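Is the "ten-minute tidy" worth the fuss?

June 5, 2024

Every few months a new housekeeping method lands in my inbox with a name, a color scheme and a paid app. The latest is called Zavo, and three readers have asked me to try it, so I did. I gave it 10 days. I still have doubts.

The pitch goes like this. You set a timer for ten minutes, twice a day, and clear one "zone" of your home. The app tells you which zone. If you finish early you get a badge. If you don't finish you get a message saying progress is progress, which I found more irritating than being told off would have been.

The claim on the front page is that the average home holds 1,720 items that "have no address." I wrote to Zavo to ask where that figure came from. The reply said it was based on internal research. I asked whether I could see the research and got a link to the sign-up page. Make of that what you like. I have lived in apartments where the number was probably higher and in one, above the bakery in Bernberg, where you couldn't have fit that many things with a shoehorn.

Now, the timer part works. I'll give them that. Ten minutes is short enough that you don't talk yourself out of it, and I cleared a kitchen drawer I had been avoiding since last August. But a kitchen timer does the same job, and so does the second half of the evening news. People have been doing a quick pick-up before bed for as long as there have been beds. Putting it behind a monthly fee doesn't make it a system.

Where I really part ways with the method is the containers. By day four the app had started suggesting that my zones would be "calmer" with matching storage, and the storage it had in mind came from a store called Egger. Clear bins, lids, labels, a little tray for the labels. I have been through this before. You buy the bins, you fill the bins, and six months later you own the same stuff plus bins.

I asked Tatsuya Koyama about this. He has spent years clearing out houses for families after a move or a death, and he has seen the inside of more closets than most of us would care to. His view is blunt. "The people with the most boxes have the most things," he told me. "I open a closet and it is all labeled, very nice, and half the labels say 'misc.'" He doesn't think much of badges either. What he tells clients is to pick one container they already own, put it near the door they use most, and empty it when it's full. No sorting on the way in. The decision comes later, when you are sitting down and not holding groceries.

I was ready to be snippy about that as well. One container by the door sounds like a fancy way of saying pile. And for the first few days it was a pile, mostly mail and a glove. But I did empty it, mainly out of embarrassment, and I noticed that I had stopped leaving things on the stairs. Whether that lasts is another matter. I have given up on better habits than this one.

A few of you have also asked about Ustura, the other name going around. As far as I can tell it is a printed planner with the same idea and more blank pages. Two neighbors have it. One likes the paper. The other has used it to level a table, and says it's the best money she's spent this year. I haven't bought one and don't plan to unless somebody can tell me what the planner does that the back of an envelope can't.

Some things I'd want to know before paying for any of these:

Can you cancel without calling someone? Zavo lets you do it online, but the button is at the bottom of the fourth screen I tried, under "Preferences."

Does it try to sell you something else within a week? Mine did.

Does it ask for photos of your rooms? Zavo does, "for better suggestions." I said no and the suggestions were the same bland stuff they had been before. I don't see why a cleaning app needs to know what my bedroom looks like.

Would you do it without the app? Try that for a week first. If the answer is yes, keep your money. If the answer is no, I'm not convinced a badge will change it, though I'm told it does for some people, and my sister is apparently one of them - she is on a nineteen-day streak and has mentioned it at every meal.

I've canceled my own trial. The confirmation email offered me 2 months free if I came back, which tells me something about what a month is worth to them.

If you've stuck with one of these methods for more than a season, write in and say so, and please be specific. "It changed my life" won't get printed. "I can find the scissors" might. 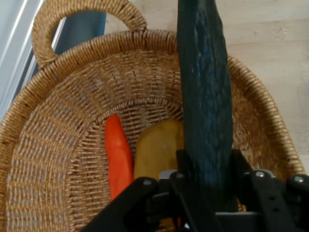 A plain wicker basket with a handle. No app required.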